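The year I gave up the supermarket

I blame Nella. She runs the Saturday stall at the bottom of our hill, and one wet morning in November she sold me a cabbage so enormous that I had to carry it home like a baby. It fed me for nine days! By the end of it I'd made up my mind to see how long I could go without setting foot in a supermarket.

The first month was murder. I'd forgotten that bread goes stale, for one thing (the sliced stuff I used to buy seemed to last until the next general election), and I kept running out of washing-up liquid at ten at night. I spent £87 in a single week at the cheese shop in Renon Street and had to have a stern word with myself.
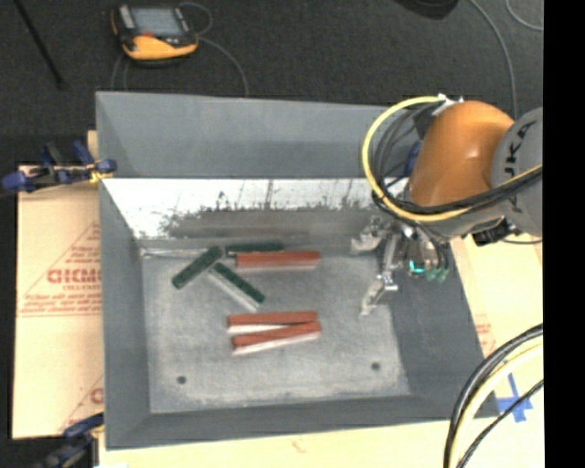 Then I got the hang of it. I learnt that the butcher shuts early, that the greengrocer will knock a bit off bruised pears if you ask nicely, and that Cristóbal Riquelme at the deli keeps the good olives under the counter. He also talks, and I mean really talks, so I've had to start allowing an extra half hour for a tub of anchovies.

My spending is down, too, which I never expected. I got through £419 on food in the first month and £266 in the latest one, and I'm eating better than I have in years. I still miss the frozen peas, mind you. Nella says she'll teach me to grow my own.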